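Countertop ice maker or just keep buying bags?

ravetik_rd
Our fridge in Flaloscombe quit making ice in May and the repair quote was $200. The man from Strebel said it with a straight face. I've been buying bags since, and they weld themselves into one large boulder before I get home. Is a countertop machine worth the space, or will it end up in the garage next to the bread maker?

omo_and_out
Worth it. Mine has run every day for 3 years and has asked less of me than any relative. Clean it with vinegar now and then, leave the lid up overnight when you're done, and don't believe the box about how much it makes in a day.

gravelpit
Counterpoint: trays. Four of them, in the freezer you already own. They cost less than one bag and a half and they don't hum during movies.

omo_and_out
Trays are fine if you have one guest and he drinks slowly.

gravelpit
I do have one guest and he does drink slowly.

Akosua Sarpong
I went from trays to a machine and I'm not going back. I tip the ice into a pitcher and put that in the freezer, because these things don't keep anything frozen, they just make it and then let it melt back into the tank. Ours lives in the alcove, where it takes up the space I used to chop onions in.

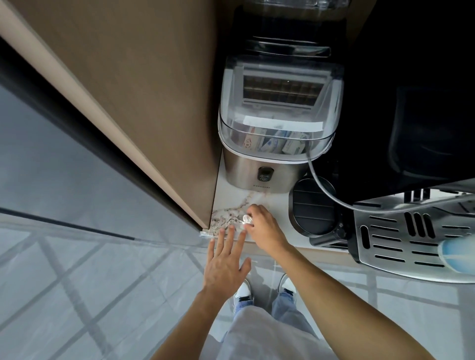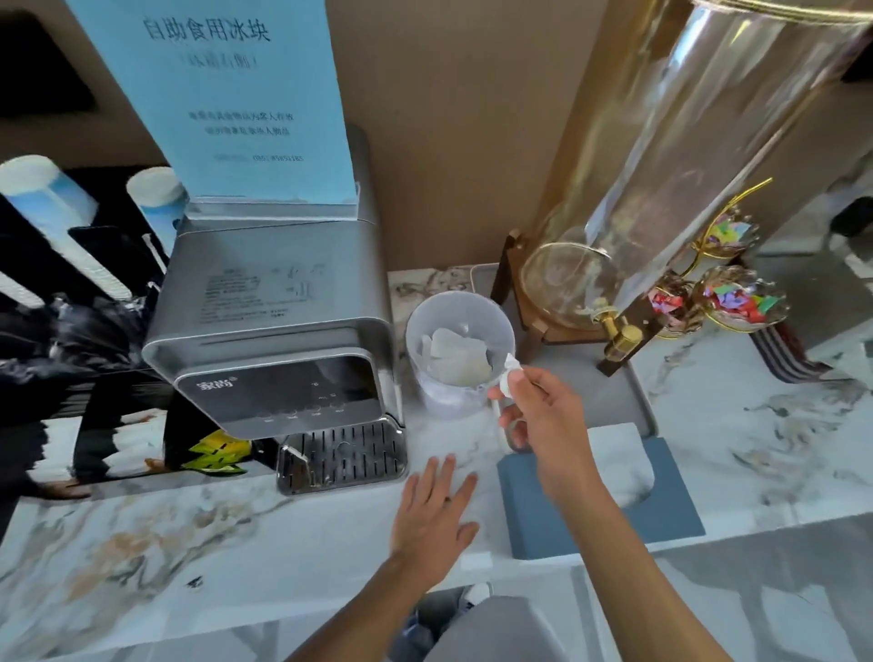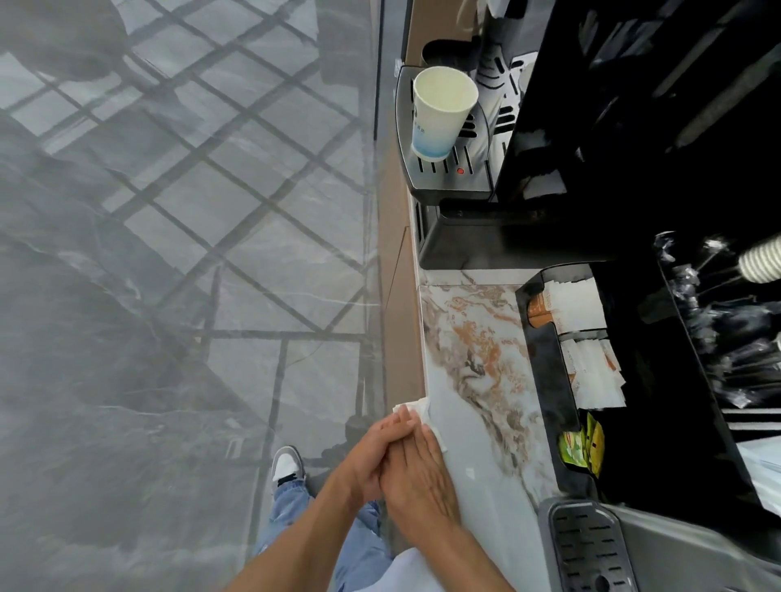

The counter in all three, ice maker and pitcher in the middle one.

ravetik_rd
Thanks, that helps. How's the noise?

Akosua Sarpong
Like a small fish tank with opinions. Then a crash when a batch drops. The dog took a week to forgive it.

gravelpit
So you bought an ice machine and you still use the freezer.

Akosua Sarpong
Yes. I also own a car and still walk places.

lowtide8
Has anyone asked why the fridge quit? Mine did the same thing and it was a frozen fill tube. Hair dryer, low setting, done before the coffee was. Unplug the fridge first. I'd try that before spending anything.

ravetik_rd
The Strebel man said it was the valve.

lowtide8
For $200 I'd say it was the valve too.

ravetik_rd
Update 6/24/22: it was the tube. We have ice again, shaped like little half moons and tasting of freezer. My wife has ordered the machine anyway.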